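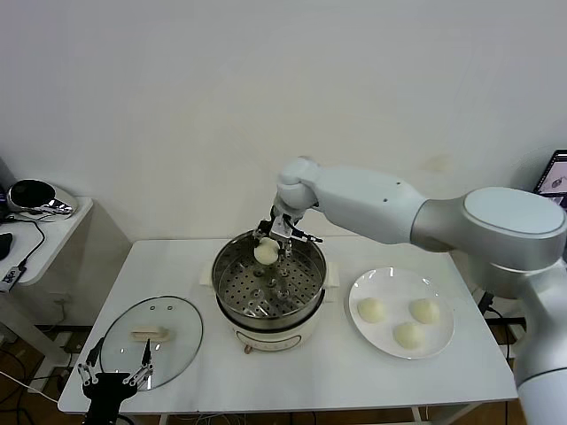

Stistia, February

Steamed bun

A steamed bun is a small, soft bread cooked in the vapour of boiling water instead of in the dry heat of an oven. It is made from wheat flour, water, yeast and usually a little sugar, and it may be plain all the way through or wrapped around a filling. Plain buns are eaten much as bread is eaten elsewhere, alongside soups, stews and pickles, or on their own at breakfast with a hot drink. Because no part of the dough is exposed to fierce, dry heat, a steamed bun never browns, and its outside stays pale and smooth, with a thin skin that can be peeled away from the crumb by anyone patient enough to do it (children very often are).

Dough

The dough is a simple one, and most households that make it regularly stop measuring after a while. Flour of low or middling strength is preferred, as a strong bread flour gives a chewier bun and tends to wrinkle. Nnamdi Aliyu, whose household handbook Gumano is still passed around kitchens in Stistia, gives a dough that is kneaded for 13 minutes by hand and then left under a cloth until it has swollen nicely, with no time stated, and he is rather firm with readers who would like one. Milk may be used in place of some or all of the water, and makes for a whiter, slightly richer crumb.

Once risen, the dough is pressed to drive out the larger bubbles, rolled into a rope and cut into pieces. To make a round bun, each piece is tucked under itself until the top is tight and then turned on the worktop under a cupped palm. The shaped buns are rested again, usually for 20 minutes, though in a cold kitchen they will happily take 40. A bun that is ready feels light for its size and springs back slowly when touched.

The steamer

Stacked bamboo baskets set over a wide pan are the best known arrangement, but a good many homes now use an electric steamer pot, which stands on the table and heats its own water. The usual pattern has a deep body with a short handle at either side, and a perforated metal tray that sits above the water and lets the vapour up through its holes. A glass lid is common, and a great comfort to anxious cooks, who can look in without lifting it.

Buns are set on squares of paper or on a lightly oiled tray, well apart, for they grow a good deal as they cook and will join at the sides if crowded. Joined buns taste just the same, and some families like to pull them apart at the table – but the torn sides are rough, and they dry out sooner.

Lids and drips

Metal and glass lids gather water on the underside, and drops falling back on to the buns leave small, shiny dents. The old remedy is a tea towel tied round the lid, with its corners knotted well clear of the heat. Vent holes in the lid let out some of the vapour, though they do not do away with drips altogether. When the cooking time is up, many cooks turn off the heat and wait a few minutes before opening the pot, as a sudden rush of cool air is widely blamed for buns that sink and pucker.

Serving and keeping

Buns are lifted out with tongs, chopsticks or quick fingers and put on a plate with a little space between them, so that the bottoms do not turn soggy. In Stistia the plain kind is called diệp in some houses, after the Diệp bakery, which sold them from a side window in the mornings, and it is customary there to serve them with salted butter or a spoonful of plum jam. The bakery's surviving order book records 2,699 buns for a single February, and the Stirnum tea rooms, across the road, took a good share of them.

Cold buns become firm but are far from spoilt, and a few minutes back over the steam will make them soft again. They freeze very well, and may be steamed straight from the freezer with a little extra time. Those that have gone properly hard are sliced and fried in butter, or dipped in beaten egg first, and eaten with whatever is left in the jam jar.

See also: Bread; Dumpling; Steaming; Yeast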